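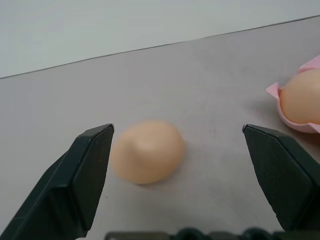
Open gripper fingers over a light gray tabletop.

Wanoda Conference Field Hockey Results

README and data card
Last revised 18 January 2024
Maintainer: Jasmina Karagiannis

What you get

Results for varsity field hockey in the Wanoda Conference, girls only, starting with the fall 2000 season. The conference has had 26 member schools at one time or another, though never all at once and seldom all on speaking terms. Regular season, conference tournament and the Chidiac Cup are included. Scrimmages are left out, even the one Felville still brings up.

Files

matches.csv: one row per match
goals.csv: one row per goal, where we know who scored it
schools.csv: school names, old names, years in the conference
coaches.csv: head coaches by season, with gaps
corrections.txt: who complained and what we did

Everything is UTF-8 and comma separated. Coaches' names have accents and apostrophes in them, so if your spreadsheet turns Réjean Cormier into a row of question marks, the problem is on your side and he would like it fixed.

Columns in matches.csv

match_id: season plus a running number. Stable from this version on. Earlier versions renumbered everything each time a row was added, and we have heard about that.
season: the fall the match was played in.
date: year, month, day. Blank if unknown. We don't guess.
home, away: school codes from schools.csv. For neutral sites the team listed first in the program is "home," which tells you nothing about the bus ride.
home_goals, away_goals: goals at the final whistle, overtime included, shootout excluded.
ot: 0, 1 or 2 overtime periods.
shootout_winner: school code, or blank.
stage: regular, tournament or cup.
surface: grass, turf or unknown. "Grass" covers a generous range of conditions at Nekstead.
source: book, paper, coach or site.
flag: see below.

Where it came from

The older seasons were typed in from scorebooks kept by Braulio Meléndez, who coached Felville for most of that stretch and threw nothing away. His books are excellent for Felville matches and somewhat brisk about everybody else's. Newspaper agate filled in a lot of the rest. Later seasons come from the conference website, which was redesigned twice and lost a different season each time.

Nayeli Arriaga did the first round of typing. Kimutai Urio did the second, separately, and the two versions were compared. Where they disagreed, we went back to the page. Where the page was a coffee stain, we left the field blank.

Flags

D: sources disagree on the score. We use the scorebook of the losing team if we have it, on the theory that a losing scorekeeper has little reason to be creative.
F: forfeit. Entered as 1-0, as the conference does. Drop these before you compute goals per match.
P: protested. The result stands as the conference left it.
S: suspended and never finished. Goals are as of the suspension. Please don't call these draws. Two schools will write to you.

Known problems

There are 182 matches with a final score and no scorers at all. Most fall in the middle seasons, after the newspaper stopped printing box scores and before anyone thought to put them online. Any career scoring list built from goals.csv will shortchange players from those years. We get mail about this each November, right when the all-conference teams come out.

Assists are missing on purpose. Some scorers gave one for any pass in the same half, others gave none to anybody, and the column made for exciting reading and poor analysis.

Surface is unreliable before the turf fields went in. If a row says unknown, it was very likely grass, but we weren't there.

Own goals are credited to "OG" with no name attached. The names are in some of the books. They can stay there.

Penalty strokes are marked only from sources that marked them. A blank in that column means we don't know, so don't read it as a field goal.

Players' names

Current students appear by initials and school. Full names are used once a player has been out of school a full season. Anyone who wants a name taken out can ask and it will be taken out, no explanation needed. So far 254 names have been shortened to initials under this rule, including one entire defensive unit that wrote in together.

Good uses

Season tables, head-to-head records, home advantage, class projects, settling things at reunions.

Bad uses

Recruiting rankings. Betting, which we mention only because somebody asked. Comparing scorers across eras without adjusting for the rule changes on overtime, the length of the schedule and the missing matches listed above. Proving that Nekstead's 2000 team was the best ever. They may have been, but the file can't show it, and they have a banner already.

Corrections

Send the match_id, the value you think is wrong, the value you think is right, and something we can look at: a scorebook page, a clipping, a program with the score penciled in. "I was the goalie" goes in corrections.txt and gets a second look, but it won't change a score by itself. Goalies remember fewer goals than the books do.

License and credit

Free to use, copy and rework for any noncommercial purpose. Credit "Wanoda Conference Field Hockey Results" and give the revision date, so that when your numbers don't match somebody else's we can work out which of you has the old file.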